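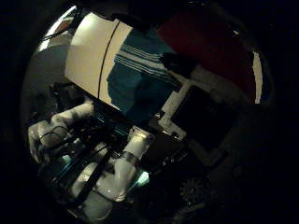 Service Robotics for Small Shops, Week 3 handout
Buying an arm: the Ollden starter kit, reviewed
Last updated: 21/09/2021

Okay, so last week we talked about what an arm does, and this week is about what you get when you pay for one. I picked the Ollden kit because we've got one in the lab, because Sepehr Kordestani has been swearing at it since January, and because it's the sort of thing a small laundry or a hotel linen room might really be talked into buying. Bring your notes from the reading. I'll be jumping around a bit!

What's in the price

The quote we worked from was $2273 for the kit, on top of the arm itself. For that you get the gripper, a wrist camera, the mounting plate, a cable set, the control software and 15 hours of phone support. You don't get a stand or a table clamp, and you don't get anybody to come and set it up. Vestholm sells a setup visit as an extra, and if you've never bolted an arm down before I'd say take it (I'm usually cheap about these things, so that tells you something).

Read the support line again, by the way. Those hours get used up on waiting as well as talking. Forough Ansari went back through our call log and found that we'd burned almost 3 of them on hold music.

The wrist camera

I like it more than I expected to. Mounting it at the wrist means it goes where the gripper goes, so you never end up with the arm blocking a camera that's stuck on the ceiling. The lens is very wide, and you pay for that in bent edges: a straight shelf comes out as a banana, and the corners of the picture go to solid black. The arm's own links and cables also take up a good chunk of the view, and in some poses they fill most of the lower left. Your software has to cope with that, or you have to mask it out by hand.

Low light is the weak spot. A teal cloth with white stripes reads fine up where the light hits it, and then the bottom of the same cloth sinks into shadow and you can't tell where cloth stops and background starts. Dark screens and black hardware are worse. If your linen room has one sad bulb in it, put a lamp on your budget sheet.

Cables

Oh, the cables. They run along the outside of the arm in loops, and the manual gives them half a page. You want enough slack for the wrist to turn all the way and not so much that a loop can catch on a shelf or a hook. My routine for a new arm:

Move it by hand through every pose you plan to use, power off.
Watch the cables the whole time, not the gripper.
Tie them down at the links and leave the joints free.
Run it at the slowest speed with a hand on the stop button.
Do it all over again after you change anything. Yes, anything.

Szymon Czerwiński skipped the fourth one in the spring, and we bought a new cable set.

Picking up cloth

The sales sheet has a lot to say about towels. My take is that the gripper does well on a towel hanging from a rail, where there's a clear edge to grab, and gets confused by a heap. Folding is a separate add-on from Dizon and I haven't had enough time with it to give you a fair opinion. Shirin Rostami has, and she's coming in for the second half of class, so save your folding questions for her. She's tested it on hand towels and pillowcases, and she's a lot more patient than I am.

How it compares

The obvious rival is the Birkstead kit. It costs more, the camera is narrower and gives you a flatter picture, and the cables run through a sleeve (bliss). The software feels older, though, and I found teaching it a new pose slow going. For a shop with one job that never changes I'd go Birkstead. For a shop that's still figuring out what it wants the arm to do, I'd lean Ollden and buy the lamp.

For next time

Write 2 pages, no more, as if you were advising a shop owner who has already seen the sales video and is excited. Give them the full cost including the stuff that isn't in the box, say where the camera would struggle in their room, and tell them plainly whether you'd spend the money. Sketches of cable routes are very welcome, even ugly ones. Email me a copy before class and bring one on paper for your partner to mark up.

Contact: Hanan Aoun, course office | © 2021 Hanan Aoun | Back to top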